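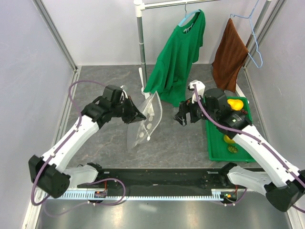 Recorded by the Records Secretary, Storage and Backup Working Group, Ura office

Minutes of the regular meeting, December

Meeting opened at 9:30 a.m. A quorum was present. The Curum site joined by phone and dropped off once during item 3.

1. Minutes of the previous meeting

Accepted with one correction. Under item 4, "incremental" should read "differential" in both places. The secretary will post the corrected copy to the shared drive.

2. Nightly backup status

The nightly job at Ura completed on every night of the reporting period except two. Both failures were caused by a full staging volume. The staging volume was being filled by old virtual machine exports that had no expiration set. The exports have been moved to the archive pool, and a 30-day expiration now applies to the folder.

At Curum the job completed every night but ran past the start of business on several mornings. The file server there was slow to open shares until the job ended. Curum asked for the start time to be moved from 11 p.m. to 9 p.m. Agreed. The database dump has to finish before the job starts, so its schedule moves to 8 p.m.

Action: Ura operations to change both schedules and confirm by email.

3. Restore test

The quarterly restore test was run against a sample of 246 files taken from the Curum file server set. Of these, 240 restored with matching checksums. The remaining 6 restored with the correct size but a checksum mismatch. All 6 were mail archive files that were open at the time of the backup.

The snapshot option in Gruvus was switched off on that server after the spring upgrade and was not switched back on. With the option off, open files are read in place and may change during the copy. The members agreed that this is a configuration fault and not a media fault.

It was asked whether earlier restore points for the mail archives are affected. Every restore point made after the upgrade has to be treated as suspect for open files. Restore points made before the upgrade are still held on the monthly set and will be kept past their normal expiration until the mail archives have been checked.

Action: Curum to enable the snapshot option and run a full backup of the mail archive folder.
Action: Ura operations to place a hold on the pre-upgrade monthly sets.

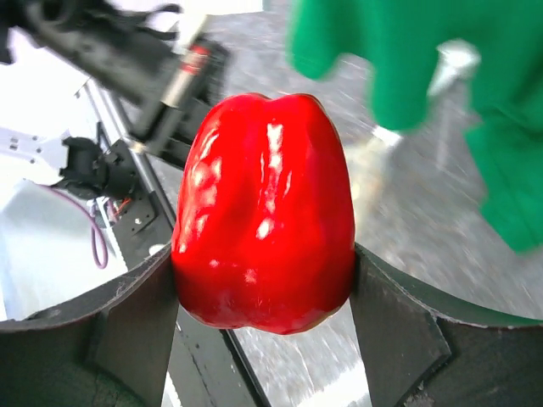 The test will be repeated on the same sample once the new full backup is in place. The result is to be reported as a table with file path, size, and both checksums, in the same layout as last time. A summary count alone will not be accepted.

4. Drive replacement

The array at Ura reported a rising count of reallocated sectors on one drive. The count stood at 142 when these minutes were prepared. The drive has not been marked as failed by the controller. The members discussed whether to wait for the controller or replace the drive now. The array is RAID 6 and can lose two drives, but rebuild time on the present set is long and all of the drives came from the same batch. Agreed to replace now.

There are 5 spare drives on the shelf. Two are of a slightly smaller usable capacity than the array members and cannot be used for this purpose. They are to be labeled and moved to the desktop stock.

The drive that is removed will be wiped before disposal. If the wipe does not complete, the drive goes to Shehu for shredding under the existing contract, and the certificate is to be filed with the asset record.

Action: Ura operations to replace the drive after the weekly full backup has completed and been verified.

5. External drives held by staff

The draft rule on portable hard drives was read. Discussion centered on section 2, which requires full-disk encryption on any drive that leaves the building. Curum pointed out that field laptops on the old image cannot open encrypted volumes without an added driver. The driver has been packaged but not yet pushed out.
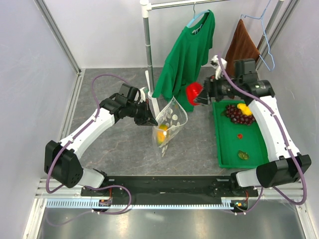

Agreed that section 2 takes effect when the driver has been installed on all field laptops. Until then, drives without encryption stay on site and are signed out by the day. Section 3 (recovery keys) was accepted as written. Section 4 was changed so that a lost drive is reported to the help desk by the end of the same working day. The earlier text said "promptly."

A member asked if the rule covers USB sticks and memory cards. It does. The definitions will be reworded to say "removable storage of any type."

Action: Secretary to circulate the revised draft.

6. Gruvus license renewal

The current license is counted per protected server. The quote for renewal is counted per terabyte. The two cannot be compared until the amount of protected data after deduplication is known. Carried over to the next meeting.

7. Other business

The label printer at Curum is out of tape. Order placed.

The alert mailbox is still receiving messages from the retired tape library. The rule that sends them is to be removed.

Meeting closed at 10:50 a.m.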